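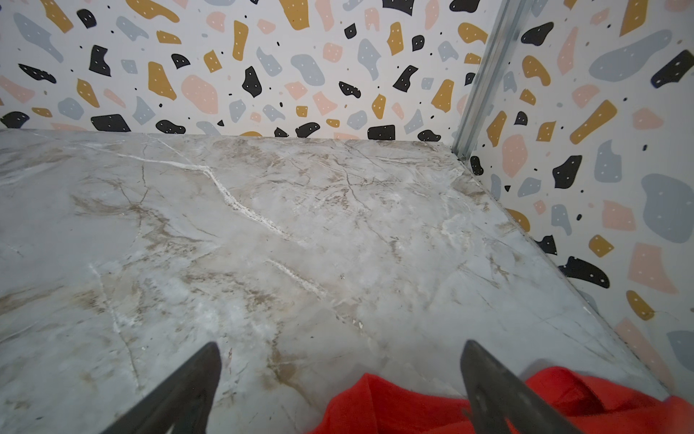 Shirt-folding arms keep trying to pick up the floor pattern

Posted by tusden_shed in Home Builds

Two small arms on an aluminium rail, three walls, one T-shirt. I've spent the spring teaching them to fold laundry, a job I could do myself in nine seconds and now can't do at all, as the shirt is in the rig.

They've had 412 recorded folds to learn from. The lengthwise fold is decent. The next bit is bringing the bottom end up towards the collar, and there one gripper comes in short, closes on bare floor next to the cloth and lifts it with great care. There is nothing in it. It then carries the nothing to the correct place.

The floor is a marble pattern with a lot of thin brown veins, plus a couple of bright white ones, and from the wrist camera I can half see why a vein might pass for a crease. The walls are terrazzo with black, mustard, pink and blue-grey blobs. I chose both. I was told a plain background makes for a lazy model.

Out of 31 tries on the second fold, it missed 12. Same shirt, same lamp. Do I record more folds, or change the floor and admit defeat? 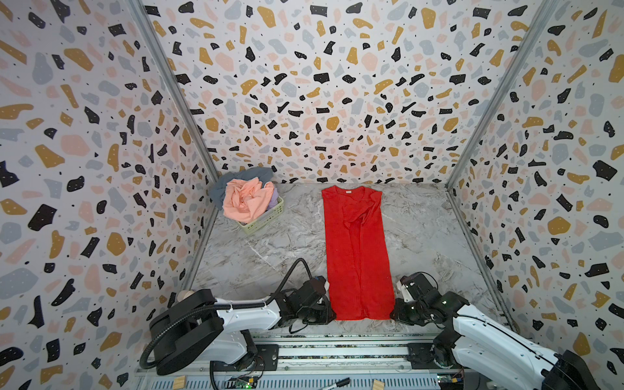 Last changed: June, 16:12

Replies

notitz

Leave the floor alone for now. Check where your misses land first. If they're scattered, it may well be the pattern. If they all fall short by the same amount on the same side, then something has moved, and I'd look at the wrist camera mount before blaming any marble. Mine slipped a couple of millimetres when I swapped a cable and I spent a fortnight retraining around a loose screw.

Then cover the floor with plain grey card and run the same 31 again, without retraining. It's a crude test — the model has never seen card, so it may do worse for its own reasons — but if the misses shrink you have your answer.

If it does turn out to be the floor, record more second folds only, starting from slightly wrong places, so it sees what recovering looks like. 412 perfect folds teach it nothing about missing.

clultgate_bodger

Get a white table. I have a white table and no problems.

(I do socks.)

jõgi

I went to 1000 recordings before I looked at any of them properly. 898 were of the same shirt in the same spot, so what I had was a machine that folded that spot. Move the shirt about between takes, and turn it round now and then. Use a second colour too. Red on grey is as easy as it gets, and it'll sulk the moment you give it anything paler.

Also agree with the mount check. Do that one before tea.

tusden_shed

It was the mount. Most of it, anyway: three misses now out of 31, all on the same white vein, which I am learning to dislike. Card is next. Socks are not being considered.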